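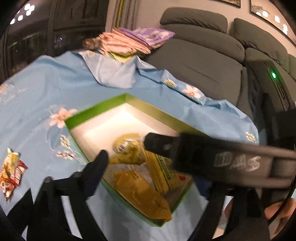

Cleaning a .22 Bolt Action Without Making It Worse

More .22 barrels are ruined by cleaning rods than by shooting. I have contributed to this statistic personally. My rifle came used from the counter at Suklow, has 3,000 rounds through it, and still groups fine at 50 yards when I do my part, so treat what follows as the habits of a reformed over-scrubber.

You'll need a one-piece coated rod or a pull-through cable, a bore guide, patches, solvent, light gun oil and an old toothbrush. Do not return the toothbrush to the bathroom.

1. Unload it. Take out the magazine, open the bolt, look in the chamber, then stick a finger in there. Put the ammo in another room. Do this even if you did it at the range.

2. Remove the bolt. On most rifles you hold the trigger back or press a small catch while sliding the bolt out. Check your manual. If you lost the manual, the maker's site has it, under a menu designed by someone who hates you.

3. Set the rifle in a cradle or on a folded towel with the muzzle a little lower than the action. Solvent runs downhill, and you don't want it in the trigger or soaking the stock.

4. Fit the bore guide and push one damp patch from chamber to muzzle. Take it off at the muzzle before pulling the rod back. Wait five minutes.
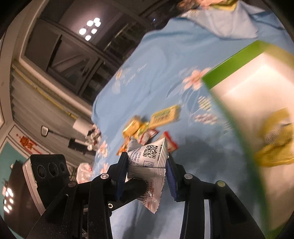 5. Run dry patches until they come out light gray. They will never come out white. I once went through 70 patches in an evening chasing white and all I got was a sore elbow.

6. Brush the bolt face and the extractor. Most of the feeding trouble people blame on cheap ammo lives right here, in a crust of wax and soot.

7. Wipe the outside with a barely oiled rag, put one drop of oil on the bolt lugs – one – and run a last dry patch through the bore before you shoot again.

How often? At Stemley the regulars will give you 2 answers, every trip or never, and will defend either one until the lights go off. I clean when the groups open up, plus once in May before the Saturday matches start.

Comments (3)

Guest: What about a bronze brush?
Reply from author: Once in a while, if it's badly leaded. Put it down after a few strokes.

hudley_plinker: Been using "never" since I bought mine. Bolt handle is getting kind of stiff though

Guest: step 3 would have saved me a trigger group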